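Print this message | E-mail this message

To: Cavo hand unit maintenance list
Date: 2023-12-08
Re: Pad replacement and pivot screw check

Members are asked to note the following reply concerning the care of the hand-held gripper units.

> Our Hundar site has fitted new pads to both units of one pair. The left jaw on one of them now closes late. Should the pivot screws be tightened further, or should the pads come off again?
> Stuller site desk

The pads should come off first. A pad seated over old adhesive holds the jaw away from its stop, and further tightening of the screws will only stiffen the linkage. Clean the inner face, allow the new adhesive 14 hours, and repeat the closing test before any screw is turned.

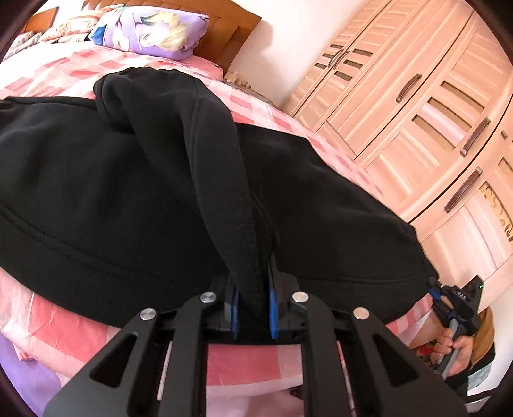
Pivot screws are to be inspected after every 600 closures, and the result entered in the unit log. The inspection is made with the jaws closed on thick cloth, as they would be in service. A folded length of a heavy black garment, gripped between the blue pads, is suitable for this purpose. In that position all four round screws can be reached from the front, the two beside the jaws and the two set lower and farther out. Any screw that turns under finger pressure is to be replaced.

Replacement screws may be requested from the Halász store under item 81.

Corentin Langlois
Equipment Maintenance, Cavo

Print this message | E-mail this message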